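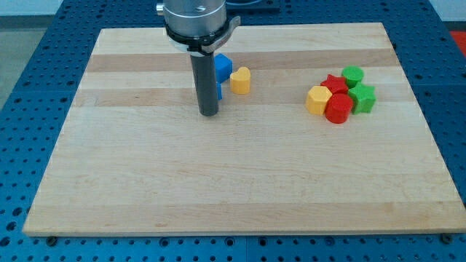 Minutes of the Varela Shed Makers' Group, January get-together

Hello all, I'm on minutes again (I put my hand up for one month and that was ages ago), so you get my version, with the usual detours. Rocío Tlapale chaired. We started at 6 and the tea urn was already going.

Apologies

A few from the Cilmont end, where the road is still one lane. Somebody was going to bring their lamingtons for them and then ate them in the car, so that's minuted too.

Last month's minutes

Accepted, with one fix. I'd written that the bandsaw blade was replaced. It was ordered. It's still on order, and Rocío is going to ring Zullell and find out where it's got to.

The maple board

This took up most of the night and I don't mind one bit, it was a lovely talk! We had the big edge-glued maple board to discuss, the one sitting on the blue perforated table. Everyone likes the colour. The planks are all pale and blond but not matching, and there's a darker honey stripe running along toward the back that got people quite worked up. Half the room thinks it makes the board. The other half would have put it in the middle, or left it out altogether and kept things light.

Rocío said she'd never sort planks by colour for a kitchen board, she just flips them about until the grain behaves. I said I'd sort them if I had a spare afternoon – which I never do.

We did agree on the front edge. It has just enough rounding to be kind to your wrists, and several of us are going to stop leaving our own boards so sharp.

Then finishes, and you can imagine how that went. The mineral oil people and the beeswax people both had their say. We settled on trying oil on one offcut and an oil and wax mix on another, 3 coats each, and having a look next month. I'm doing the waxed one. Please don't put mugs on them in the meantime!

The blue table

Moved that we keep the table in the main room and don't swap it for a plain bench. I was against it at first (I drop things, and small screws go straight for a round hole), but being able to fasten something down wherever you like is awfully handy and I've come around. Carried, with a bit of grumbling.

Blocks for the kids' day

We want a bag of painted cubes for the little ones to stack and push about. The bright blue is the favourite by a mile and we'd like a red and a yellow to go with it. Forty altogether if the offcuts stretch that far. Edges to be sanded properly please, and I mean properly, my grandson finds every splinter going.

Money

We've got $40 left in the tea tin. Two bottles of glue to come out of that. Pestodham's had the good one on special, so if you're driving past, grab it and keep the docket.

Other business

The back door is sticking again. Lift and pull. The radio stays on the station it's on until we have a vote about it, and I'm not running the vote.

We finished up at 8 and stood in the car park until quarter to nine.

Comments

Marg: I was a beeswax person and I'd like it recorded that I was a polite one.

Dell: Can the honey stripe go at the back on mine too? Got two darker planks left over and was going to burn them.

Marg: Don't you dare burn them Dell!

TB: Found the glue docket, it's in the tin.

Recent items

Sharpening night: what to bring
Timber swap list
Kids' day, first notes
Minutes of the December get-together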